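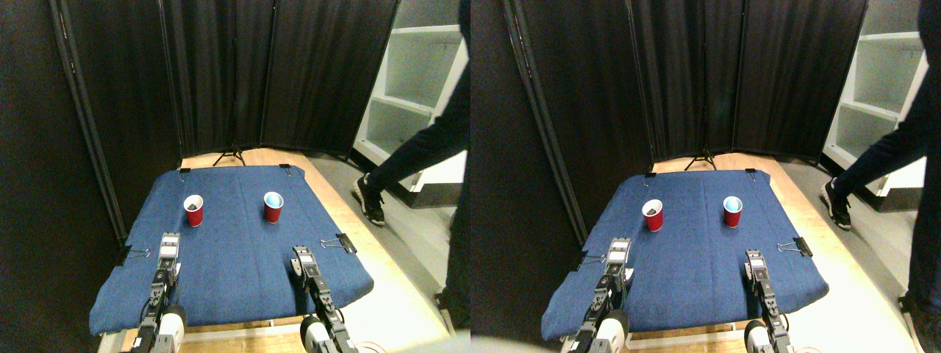 Blue cloth held to a wooden tabletop with black binder clips; two red cups set toward the back.

Clipped Table Covers: Frequently Asked Questions

What size should the cloth be?
Measure the tabletop and decide first whether the cover will hang over the edge or stop short of it. For an overhang, add 3 inches per clipped side. The Jirthorpe cover is cut at 54 inches wide and can be trimmed with ordinary fabric shears. Hem the cut side or it will fray in the wash.

Which fabric holds best?
Denim and other mid-weight cotton twills. The weave grips the underside of a cup, and the weight keeps the cloth from lifting when something is picked up. Satin and coated tablecloths slide under the clips. Flinder stocks the Barbieri twill in blue, gray and natural.

How many clips do I need?
Four are enough for a small table. Place two at the back corners and one on each side edge. Larger tables need an extra clip wherever the cloth can be pushed into a fold by hand.

Will binder clips fit my table?
Check the thickness of the top at the edge. A large office clip opens to 1 inch, less the cloth. Tops with a deep apron underneath will not take a clip at all – use the Vullard spring clamp instead.

Do the clips mark the wood?
They can, on soft or freshly oiled wood. Fold the cloth double under the jaw. The wire handles may be left splayed outward or pressed flat against the top; pressed flat, they catch fewer sleeves.

The cloth is wrinkled after clipping. Is this a fault?
No. Rumpling along the edges has no effect on use. If the middle is uneven, release the side clips, pull the cloth toward the front and clip again. Ironing before fitting helps more than ironing on the table.

Can filled cups stand on it?
Yes, on a flat section well back from the front edge. A plastic cup tips easily on a fold, so smooth the spot first. The twill is absorbent and has no backing, and a spill will reach the wood in nearly 10 minutes.

How is the cover washed?
Remove all clips. Wash cold, separately the first time, and line dry. Blue twill may release dye onto pale wood if laid down damp.

Who answers questions not listed here?
Settimio Grasso at the Flinder counter, Friday mornings. Bring the table measurements, including edge thickness.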